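Handout 2: Working rules for the simulated kitchen
Course lead: Janka Jurčo

3. Workspace limits
Keep the arm clear of the faucet and its lever on every move. Allow 80 mm above the cutting board for transit. Any contact with the sink rim ends the run and is logged as a fault.

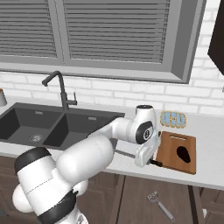
Counter with sink and cutting board

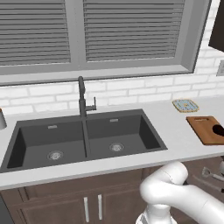 4. Before you submit
Save the start pose with each run.
Cap each run at 700 steps.
Repeat failed runs 2 times, same settings.
Upload logs to the Rai folder.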